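Dolan Fitted Sheet by Trerkport
Queen, King and Single – Pale Grey

We've had the Dolan on our own beds since April and we are very, very fond of it. It's a plain fitted sheet in a soft grey that sits close to white, and it does the one thing we always wanted a fitted sheet to do, which is stay on the mattress while people live on top of it. Folding, reading, gaming, a nap at four in the afternoon, a whole basket of clean washing tipped out and sorted – go for it!

The fabric
Dolan is woven from cotton percale, so it has that crisp, slightly cool hand when you first get in. It softens up over the first few washes and keeps softening after that. If you like your sheets silky, have a look at our Flellumum range instead (it's a sateen, heavier, with a bit of a sheen). Percale does crease. We like the look and never iron ours, but if you want it dead smooth, pull it onto the mattress while it's still the tiniest bit damp and smooth it out with your hands from the middle.

The colour
Getting this grey right took us ages. The first samples had too much blue in them and looked chilly next to a white wall, and the second lot went beige under a warm bulb. The one we settled on is happy beside charcoal, denim blues and most timber bed frames, and it's lovely under a dark upholstered bedhead. It shows up fluff less than pure white does, though it will still show a smudge if somebody climbs up with grubby hands. Dab marks with cool water and a little dish soap before washing and don't leave them to set.

The elastic
It runs the full way around the hem, not only at the corners, and the pockets are cut deep enough for a mattress with a topper on it. There's a small woven tag at the foot end that says FOOT. Vlasta Sýkora, our pattern maker, put it there after one too many evenings spent turning a sheet around and around, and customers write to us about that tag more than any other part of the product.

Using the bed as a folding table
Plenty of us do this, so a few tips from the workroom. Make the bed first and pull the sheet tight – a firm, flat surface is so much easier to work on, and T-shirts and other knits lie down properly on it. Spread each piece out, run your palms over the wrinkles, fold the sides in to the seams and then bring the hem up. Knits hold their shape better folded than hung. Do the big things first while you've still got room, and leave socks until last.

Care
Machine wash warm with similar colours. Skip the fabric softener, as it coats the cotton and makes it feel a bit greasy over time. Line dry in the shade or tumble dry on low. Please take it out of the dryer as soon as it stops, and give it a good shake. Wash it separately from towels, which shed lint all over it and tend to end up balled inside a corner pocket.

Details
Product code: 1414
Weight in the packet (Single): 260 g per square metre of nothing but cotton is far too heavy for percale, so please ignore the old Femside listing that gave that figure. It belonged to a blanket.
Colour: Pale Grey
Sold as: one fitted sheet, pillowcases separate
Guarantee: 5 years on the elastic and seams

Pairs well with
Femside pillowcases in the same grey, or the Femside quilt cover in Ink if you'd like some contrast.
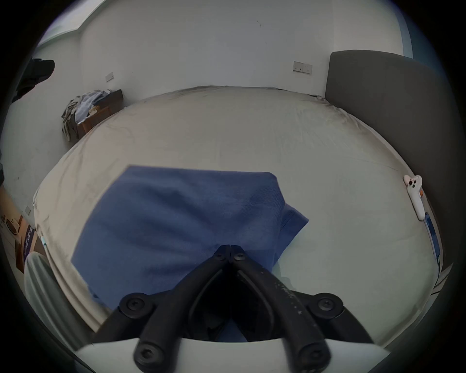 If you're between sizes or have an unusually thick mattress, measure the depth at the side with the topper on and send it to us before you order. We're happy to check it against the pattern, and we can usually tell you the same afternoon which size will fit.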